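Was the Collik open day in Bristville a real demo?

Asked 08/04/2026

Went to the Skakomeo open house and watched them show the handheld grippers. They said 487 recorded runs of handling dishes were enough to train the arm. I never saw the arm do any of it while I was there, just people with the grippers. Am I wrong to feel sold to? 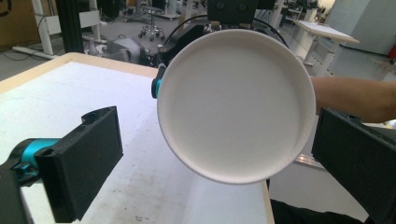 Paper bowl held in one gripper, with the fingers of another spread open in front.

Is this normal for a demo or should I have asked for more?

2 answers

Answer 1 (31 votes)
Normal, and you should have asked for more. A person squeezing a gripper tells you the gripper closes. Ask how many tries the arm gets on its own, with a bowl it hasn't seen, and who picks the bowl. I asked Tikkanen the same thing in July and got "82 percent" with no word on 82 percent of what. Also paper bowls weigh nothing. Ask for a full one.

Answer 2 (no votes)
i went too, parking was terrible. they have a mailing list i think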